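Tincuța Olteanu keeps her sewing machine in the kitchen, between the bread box and the window. When I came to see her, she moved a pile of shirts from the second chair and asked me to hold the end of a measuring tape.

She has repaired clothes in Enlow for many years, first for neighbors and later for a small shop called Truris, where she still works three mornings a week. I wanted to ask her about mending by hand, which my own grandmother did every winter and which I never learned.

"People bring me the clothes too late," she told me. "A hole the size of a lentil is ten minutes of work. They wait, they wear it, they wash it hot, and then it is the size of a plum. Then they ask why I charge more."

I asked how she decides between hand and machine. She took a gray wool coat from the hook on the door and turned the sleeve inside out.

"The machine is for a long straight line. It is strong and fast, and I like it very much. But it wants the cloth to be flat, and a sleeve is never flat. For the lining here I use a ladder stitch. You take a little from one side, a little from the other side, and you pull only after five or six stitches. If you pull every time, it will pucker."

She learned this from a tailor, Lorne Penner, who gave her a corner of his workroom when she arrived in the country. He did not speak much. For the first weeks he gave her only buttons.

"I sewed 135 buttons on coats for a school choir," she said. "I remember the number from the bill. I was angry, to tell you the truth. At home I had made wedding dresses! But after the buttons my thread was always the right length, and before it was not." 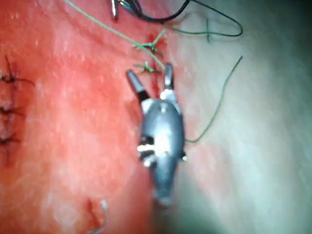 The right length, according to her, is from the fingertips to the elbow. A longer thread makes knots and gets thin from passing through the cloth so many times. She also uses wax, but only on cotton thread, and she warned me not to buy the scented kind.

Her students make the same mistakes she once made. On Tuesday evenings she teaches in the back room of Truris, and two of them have stayed with her since the first course. One is Cheuk-hei Fang, a bus driver, whom I called the next day.

"I came for my trousers," he said. "The pocket was always tearing from my keys. Tincuța showed me to put a small piece of cloth behind it first. Now I do the pockets for half of the garage."

I asked him if he finds the work relaxing, as many people say. He thought about it for some time. "No," he said. "My neck hurts. But I like to finish."

Mrs. Olteanu laughed when I repeated this to her on the telephone. She said that he sits badly and holds the work in his lap, and that she has told him many times to put a cushion on the table.

Before I left her kitchen, I showed her my own sweater, which had a hole under the arm. She put her finger through it and looked at me over her glasses.

"Who closed this the last time?" she asked. I said that it was me. She cut my stitches out with small scissors, gave me a needle and brown wool, and went to put water on for tea.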